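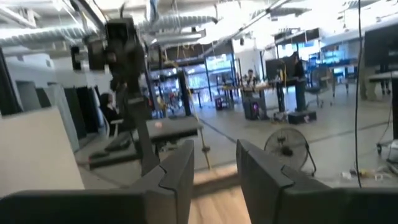

Ciltwood Tennis Association: notes for players, families and spectators ahead of the Ciltwood Indoor Open. Play begins Monday at 9:30 a.m. Please read this thread before writing to the office. 1/17

The tournament will again be held at the Pustberg Courts. Six indoor courts are in use for the main draws. The two outdoor courts are reserved for warm-up and will close at dusk.

Entries are now closed. The men's and women's singles draws have 32 places each, and the doubles draws have 16. Alternates must sign in with the referee's desk in person by 8:45 a.m. on the day they wish to play. Sign-in by phone or message is not accepted.

Format. Singles matches are best of three tie-break sets through the final. Doubles matches use no-ad scoring, with a ten-point match tie-break in place of a third set. This is the same as last season.

A change from last season: the rest period between two singles matches on the same day is now 90 minutes, up from 60. The rest period before a doubles match remains 30 minutes. Players may not waive either period, including by agreement with an opponent. 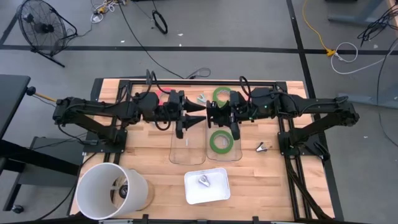 The order of play for each day will be posted by 7 p.m. the evening before. It will appear on this account and on the board inside the main entrance. If the two differ, the board is correct.

Times listed as "not before" are the earliest possible start. Matches listed as "followed by" may be called as soon as the court is free. A player who is not on court 15 minutes after being called will be defaulted. The referee has no discretion on this point.

Line calls. Players will call their own lines through the round of 16. A chair umpire will be assigned from the quarterfinals onward. In earlier rounds, either player may ask for a roving official at any changeover.

Balls. Three new balls are supplied for each match, with three more for a third set in singles. Used balls must be returned to the desk along with the score. Last year almost 300 balls left the building in players' bags, and the cost of replacing them came out of the junior travel fund.

Stringing is provided by Kirko, in the room behind Court 2. Rackets left before noon will be ready the same day. Please mark the tension and your name on the tag, and pay Kirko directly. The Association does not handle stringing payments or claims.
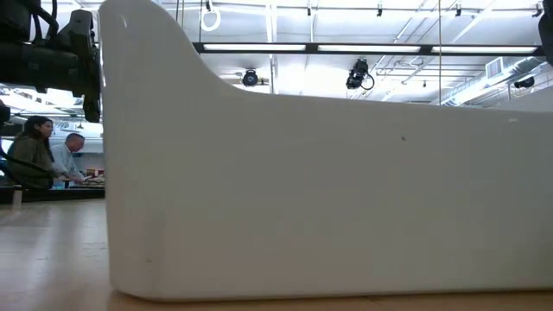 Court 4 has been resurfaced since the spring event, and players should expect a slightly slower bounce there than on the other five. Practice on Court 4 may be booked in half-hour slots through the desk. Used balls from practice, like those from matches, go into a large white plastic bin with rounded corners, of the kind shown above, and one will be kept at each court gate. Please do not put cans, grips or food wrappers in it. Trash containers are at the end of each bench.

Spectators. Pustberg seats 800 for the final, with fewer seats open in the early rounds while the side stands are folded back. Admission is free through Thursday's play. Tickets for the semifinals and finals are sold at the door and through the Association office. Children under 12 are admitted free on all days with an adult.

Please remain seated while the ball is in play and move only at changeovers. Phones must be silent. Coaching from the stands is not permitted in any round, and a first offense will bring a warning to the player concerned.

Parking. The front lot is for players and officials until 5 p.m. Spectators should use the Dumitrescu lot across the road, and should cross at the light. Cars left along the service lane will be towed, as the lane must stay open for ambulances.

Correction to the program. The printed program states that last year's total attendance was 1720. The correct figure is 1270. The seeding list on the facing page also leaves out the eighth seed in women's doubles. A corrected sheet is available at the desk and will be placed inside all remaining copies.

Withdrawals. A player who must withdraw should tell the referee's desk as early as possible. Withdrawals made after the first order of play is posted, without a medical note, count as a no-show under Association rules and carry the usual loss of ranking points.

Juniors. Players under 18 must have a signed parent or guardian form on file before their first match. Forms from the spring event are not valid for this one. Blank copies are at the desk.

Results will be posted here at the end of each session. Scores should be reported by the winner within ten minutes of the end of the match. Questions about the draw should be directed to the referee's desk, and all other questions to the Ciltwood office, open 8 a.m. to 6 p.m. during the tournament. 17/17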